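### 4.2 Recording a comparison run

1. Lay the cloth flat and set out the board, markers and folder organizer.
2. Start the Tazi logger and enter the run number.
3. Record 74 runs with the Dunda policy, then 74 with the baseline.
4. Move the markers between runs. Leave the organizer where it is.

**Caution:** Keep hands outside the enclosure while the arms are powered.

**Note:** Discard any run in which the logger drops more than 7 samples.
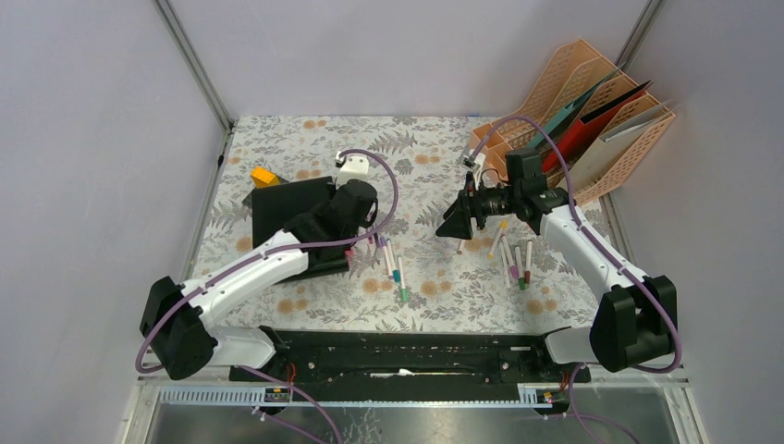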